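Window seats are back at the Jornness share room

23 Mar 2023

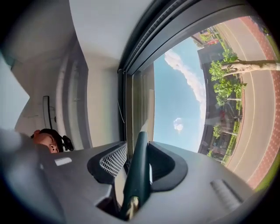 Up at the big window in the share room, dark grey frame and all.

Good news if you're one of those people (like me!) who kept hovering near the glass last September waiting for someone to leave. The share room at Jornness has opened up its window side again, and I popped in this morning to have a look.

The blinds are the main change. The old ones jammed every time the sun got low, so the Zenside crew have taken all 11 of them away and the new set from Renix goes in next month. Until then it's going to be bright in there after lunch, so bring a hat or sit further back. I lasted 40 minutes before I moved, and I'm pretty stubborn.

There are some 50 seats all up now, and you still don't need to book unless you're bringing a group. Day passes haven't gone up either. If you're a regular, your old swipe card works on the side door but not the front one, which caught me out with a coffee in each hand.

Şimşekoğlu, the bakery downstairs, is doing the morning tea again too. They tell me 146 people came through for it last time, and the cheese ones were gone before I'd found a plate. Get there early, and grab one for me if I'm stuck on the phone!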